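Wian Pretorius had promised to mail the box to Sallitton before his sister's birthday, and it was still open at ten at night.

"She asked for the bread ones," Mbali said. "The big pack."

"It won't fit."

"Turn it on its side."

He took out the tea and tried again. The post office in Anden opened at eight, and the bus left at 7:47.
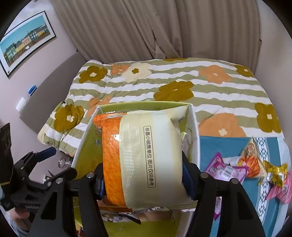

The big pack, orange end to the left.

Mbali went to look for tape. When she came back he had put the tea in his coat pocket.

"She doesn't drink tea," he said.

"She does now. She wrote to me in August."

He took the tea out of his pocket and started over.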